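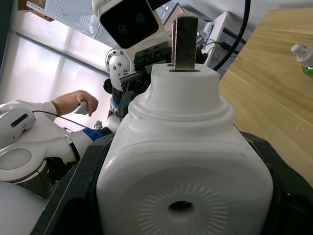
## 3. Surface terms and how they drift

3.1 What we had to work with

The Gatamcombe household plastics list holds 1000 records, typed in by different hands over many years and moved into Kodeo in one go. The move kept the free-text field and threw away the old card layout. So a record that once had separate lines for shape, color, surface and damage now has one long string, sometimes with commas, sometimes not. Assunção, the partner list, was built the other way round: fixed fields from day one, short entries, lots of blanks.

We pulled 50 records from Gatamcombe for close reading. Caldeira and Marinho each read all of them, apart, and marked every word or phrase that said something about the surface of the object. Color was left out. So was dirt. Wear was kept, a choice we come back to in 3.4.

Neither reader saw the objects, only the strings. This matters for what follows – we are measuring whether the words hold up by themselves, for someone searching the list from a desk far away.

3.2 The terms

The two readers agreed on 24 surface terms after one round of talk. Before the talk they disagreed most on "ribbed." Caldeira took it as any set of raised lines. Marinho wanted parallel lines only, and marked curved or spreading lines as something else. Both readings turn up in the list itself, often by the same cataloger.

Short version of the trouble: a typist looks at a molded front with lines and reaches for the nearest kitchen or clothing word. Ribbed, pleated, fluted, corduroy, shell, sun. "Shell" and "sun" are the awkward pair. Both get used for lines that open out from one spot. A shell in the Gatamcombe strings usually has its spot at the bottom edge, a sun has it in the middle, but this breaks down quickly once the spot is low and the lines still go out on more than one side. Figure 1 is the kind of surface we mean: fine raised lines fanning out from a small hole near the bottom center of a broad white front. Shell by position, sun by look. Marinho wrote sun, Caldeira wrote both and then crossed out one.

Necks and lids gave less trouble. "Stepped" was used the same way by everyone we could trace, for a neck that goes up in tiers, and the stepped neck in the same figure would get the same word from either reader. "Plain" for a lid was also steady. "Matte" less so. Some catalogers use it only when there is a shiny part on the same object to set it against, and leave it off when the whole thing is dull. That makes a search for matte nearly useless, as the most matte objects are the ones without the word.

3.3 Searching with the wrong word

Cavalcanti ran the searches. She took each of the agreed terms, searched Kodeo for it, then searched again with the words a visitor might use. The visitor words came from the request slips kept at the Gatamcombe front desk, which are a mess but a good one: "lines all over," "like a fan," "bumpy," "grandmother's one with the rays."

"Fan" is the clear loser. Visitors write it often. Catalogers never used it for a surface, only for electric fans and the folding kind, so the search brings back a page of those and none of the molded fronts. "Rays" does a bit better through one cataloger who liked the word and used it for a few years in the middle of the list. After that person left it stops dead.

We had expected spelling to be a big problem. It isn't. Kodeo forgives a dropped letter or a doubled one, and most of the misspelled strings came up anyway. What it can't do is connect two good words that were never put next to eachother.

Assunção has the reverse problem. Its surface field takes one word from a short menu, and the menu has "textured" near the top. Nearly everything is textured. No false hits to complain of, in a sense, but the visitor gets the whole shelf.

3.4 Wear

Wear words were kept in because the old cards mixed them with surface words and we could not always pull them apart. "Scratched" is easy. "Soft" is not. In some strings it means the molded detail has gone blunt with handling, in others it means the corners were rounded to begin with. A softly curved shoulder and a shoulder worn soft are diffrent facts and the list has them under one word. Ragnarsson suggested a rule for new entries: say "rounded" for the shape as made, "worn" for what use did, and retire "soft" altogether. We tried the rule on the Brirnora intake, where the cataloging is still going on and people could be asked what they meant. It held, apart from lids. Lids get handled so much that the catalogers couldn't say which one they were looking at, and wrote both.

Parts in a second material need a line too. Where an object has metal set into plastic, the wear word often floats free in the string – "white, stepped neck, metal, scratched" – and a reader can't tell which part is scratched. Old cards had a line break there. Kodeo does not. Comma order was no help, we checked.

3.5 Limits

Only two readers, who share an office. The request slips are from people who bothered to fill one out. Brirnora was late and small, intake there began in September and the notes we used stop early. Sampaio reread the disputed strings for us and sided with Marinho on ribbed and with Caldeira on soft, so the term list in Section 4 follows him on both. Shell and sun are left as they are, linked to each other, with "fan" added as a search word for both.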